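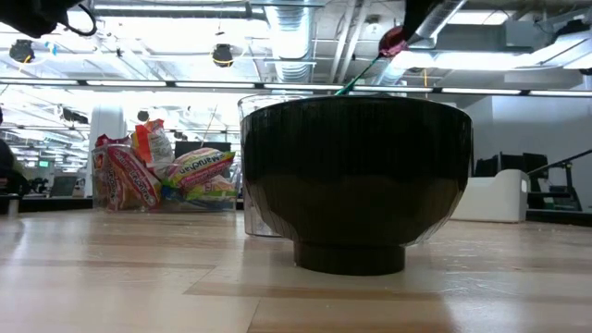 Product pages for tableware should state internal volume, measured to the rim and again to a practical fill line. Most give an outside diameter and a height, and some give only the diameter. Those two numbers say little about how much a vessel holds. Wall thickness is missing, and so is the profile. A bowl like the black one shown, with a nearly straight upper wall that curves in to a short, narrow foot, loses capacity in its lower half and gains none from the foot. Photographed level with the rim, it shows no interior at all. A buyer working from height and diameter will assume a cylinder and overestimate.

I checked 30 listings from two retailers, Urum and Guvel, while replacing a set of serving bowls. Volume appeared in 7 of them. Where it did appear, the listing did not say whether it meant brimful or usable capacity. The difference matters. On the bowl I bought, filling to 15 millimeters below the rim cut the volume by 30 percent, and nobody carries soup to a table fuller than that.

The usual objection is cost. Handmade pieces vary, and a maker may not want to be held to a number. A stated tolerance handles this. Flanagan, a small pottery, prints a minimum volume on its tags and lets the larger pieces run over. Measuring takes a kitchen scale and some water — one gram per milliliter is close enough for the purpose.

Dida, the marketplace where I buy most secondhand pieces, has a required field for color and none for capacity. I would swap them. Color can usually be judged from a photo, within the limits of the screen. Capacity has to be written down by the person who has the bowl in hand.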